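Category: Cleaning Tools > Squeegees & Wipers

Kustik Long-Handled Squeegee

Print this page | E-mail to a friend

I'll admit I never meant to sell squeegees. The shop was going to be brushes and cloths and that was that, but so many of you wrote in asking for something to deal with hard water that I gave up and tried the lot — seven of them, one after another, on my own shower door (my family were very patient). The Kustik is the one I kept.

What I like most is the blade. It's a single strip of soft rubber, 40 cm across, and it slides out when it needs replacing, so you're not throwing the whole thing away every spring. The Prundano we used to stock had a lovely grip but the rubber was glued in, and I got fed up with the returns!

It's good on glass and tiles, and on shiny worktops too, where a cloth only pushes the water about. Pull it towards you in one go, wipe the edge, then overlap a bit on the next pass. If you've got a dark top you'll know all about water marks round the tap.
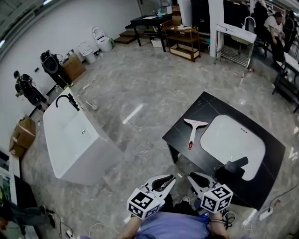
White squeegee with a red section on the handle, on a glossy black top beside a white sink.

Please note that the one we sell comes in plain grey or navy. Spare blades are in packs of 5 and fit the older Genow handle as well, but not the Tkachuk, which takes a narrower strip (I've tried trimming ours down and it chatters horribly).

Rinse it after use and hang it up by the loop. Don't leave it standing on its blade or the rubber takes a bend, and then you get a stripe down the middle of everything. Mine had that by November and a soak in warm water sorted it in 15 minutes.

Orders in by 3 pm go out the same afternoon. Any questions, drop me a line and I'll get back to you myself — Adeel Usmani

Print this page | E-mail to a friend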